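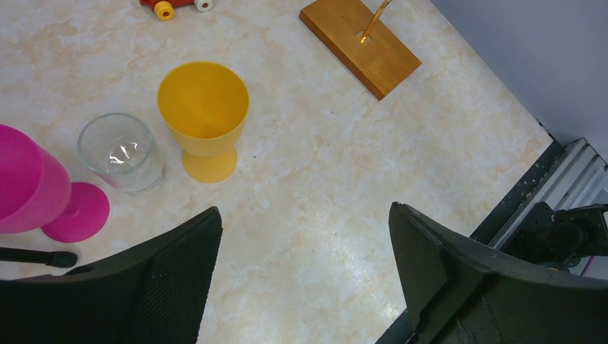

4. What the wrist sees, and what we did about it

Home | Papers | Class projects | People | Contact

Posted Thursday, April 9, 2020

Okay, so this is the section where I get to talk about the table, which ate most of my year. Section 3 covered the arms, the teleoperation and the course rules (Thodoris Vrettos wrote that one, and he writes like a grown-up). From here on it's me again, and I'm going to tell it in the order we figured things out. That isn't the order I'd do it in now!

A quick reminder of names. The project is Fivo. Our first controller, the one with the hand-written rules, is Midard. The learned one that came after it is Denard. Both get their picture from a small camera at the wrist, and both have to do the same job, which is to find a cup on the table, get the fingers on either side of it and lift it to a fixed height. If you skipped Section 2, that's enough to go on.

4.1 Choosing the cups

Our first plan was to use one kind of cup in one color and vary only where it stood. Charalambos Panagiotou, who taught the course, let us do that for two weeks and then asked what we thought we were learning. Fair question. Midard was doing very well, and all it was doing was looking for a patch of strong color and steering toward the middle of it. You could have put a sock on the table.

So we mixed things up, and Figure 3 is the kind of view we ended up with. There's a hot-pink plastic goblet tipped on its side and running out of view at the left, then a clear glass tumbler, then a yellow goblet standing upright. The wooden block with the brass rod belongs to a different exercise and stays on the table through both, and so does a toy car. I like them there. A table with only cups on it makes every method look smarter than it is, and we had enough trouble keeping ourselves from overclaiming.

The glass tumbler turned out to be the most useful thing we owned. You can see the marbled tabletop straight through it, and in Figure 3 it even picks up some pink from the goblet next to it, down on the left. For Midard that was poison. Its color rule would catch the pink in the glass, decide it had found the edge of the pink goblet, and head for a spot between the two. I spent an entire evening sure that the camera calibration was off. The calibration was fine - I was just fooled by a reflection, same as the code.

4.2 The tabletop itself

I'd never thought of a table as a variable before. Ours has a cream surface with a marble pattern, peach and beige veins, blotchy in places, with tiny dark specks. None of us picked it. Midard treated the darker blotches as possible shadows, and shadows were one of its cues for where an object's foot was, so you can guess how that went.

Glare was the other headache. In Figure 3 there's a bright white patch near the inner base of the right finger, smack in the open space where the fingers are supposed to close. A glare patch moves when the camera moves, though, and a cup doesn't, and that was the idea behind our fix for Midard: take two views with a small shift between them and throw out anything bright that doesn't stay put on the table. It worked well enough that we kept it. It also made every attempt slower, and the two students running the timing sheet complained about it through all of July (they were right, it was painful to watch).

For Denard we didn't do anything special about glare at all. We just left it in the training data. I argued against this and lost the vote, and I'm now on the other side, so please enjoy this public admission.

4.3 Collecting the demonstrations

There were 11 of us in the course, and everybody drove. I think that matters more than we gave it credit for when we planned the thing. People approach a cup differently. Thodoris comes in low and sideways and takes forever. I come in from too high and then correct. One of our group always opened the fingers as wide as they'd go before moving at all, and her runs were easily the nicest to look at afterward.

We recorded 251 demonstrations altogether. Of these we dropped 44, nearly all for boring reasons: the recording started late, the driver gave up and reset, or the log from the arm and the log from the camera couldn't be lined up. We did not drop runs for being ugly. If the driver bumped a cup and then recovered, it stayed in. My feeling is that those are the ones Denard got the most out of, although I can't prove it with the data we have, and I'd love for next year's class to split the set and check.

Training went for 4,000 steps on the one machine we were allowed to hog overnight. We tried going longer and the held-out loss started creeping back up, so we stopped there and used that version for everything in Section 5.

4.4 When the background is another robot

I left this for late in the section even though it was the problem that surprised me the most. The wrist camera doesn't always look down at the table. When the arm swings or tips up, the view slides off the tabletop's edge and takes in the rest of the room, and our room has a lot going on in it. Figure 4 shows how bad it gets: off the corner of the table there's one arm with its black gripper up next to a clear container, a second arm farther away and lower, purple cables, metal rail, a row of little teeth on a pale strip, and our own two fingers poking in from the bottom. 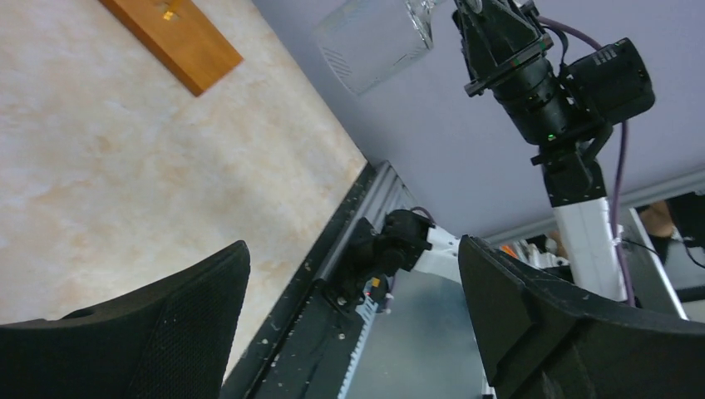 Now think about what Midard's rules were looking for. Strong color on a pale background? A purple cable will do. Two straight-ish dark edges with a gap between them, which was how it located its own fingers? Any other gripper that wanders through the view will do for that, too. We had one memorable afternoon where it locked onto the wrong set of fingers and kept trying to correct its own pose from them. Nothing broke, but I hit the stop button hard enough to hurt my thumb.

The cheap answer is a mask. The fingers always enter from the bottom of the picture, and we know from the joint readings where the tabletop's edge should fall, so we can black out everything past it. We wrote that in a day and it got Midard through the class demo. I have mixed feelings about it. The mask depends on the table being where we said it was, and if somebody leans on the table and shifts it a little, the mask is off and the code has no way to notice. We re-measured the corner before each session for that reason, and I still have the notebook with all those numbers in it.

Denard got no mask. We did try one, on a spare copy, and it got a bit worse at recovering after a large swing. My best guess is that it was using the edge of the table and the rail as landmarks, the way you'd keep one eye on the door frame while carrying a couch. Once those were blacked out it had less to hang on to. I want to be careful here - this was a single comparison with one trained copy on each side, and I wouldn't bet my grade on it.

Clear containers remain hard for both. Against the plain lavender-gray panel a clear wall mostly shows you the panel, with a few highlights along the thicker curves, and those highlights are all either controller has to work with. A colored goblet gives you the whole outline for free. We talked about putting tape on the clear ones and decided that was cheating, and then one team did it anyway for practice runs and took the tape off before the scored ones. I've marked those practice runs in the log so you can leave them out if you reuse the data.

4.5 Things I'd change

I'd record the wrist view from day one, even on the days when we were only fiddling with wiring. We have nearly nothing from the first weeks, and that's when the table layout changed the most. I'd also have each driver write one line after a run about what they were trying to do. When I went back through the demonstrations there were moments where the fingers hover beside a cup for ages, and I can't tell if the person was being careful or had gotten stuck.

And I'd give the glass tumbler its own section in the test plan. We lumped it in with the other cups, so the totals in Section 5 hide how uneven the results were. The per-cup table is in the appendix for anybody who wants to dig.

Comments (4)

papermoth: The reflection story made me laugh. We lost a week to the same thing with a steel bowl. Did you ever try a polarizing filter on the wrist camera?

Thodoris Vrettos: I do not take forever. I am thorough. Also, we ordered a filter and it didn't fit the lens mount, so no.

lena_k: Are the 44 dropped runs kept anywhere? Late starts might still be fine for training if you only need the grasp part.

third row left: I'd be curious about the mask result with more than one copy trained. I'm taking the course next and might pick that as my project if nobody else has called it.

Related

Fivo, Section 3: The arms, the controls and the course rules
Fivo, Section 5: Midard and Denard on the same table
Driving notes for new students
The Papadakis gripper pads, a short wear test
Class projects from earlier years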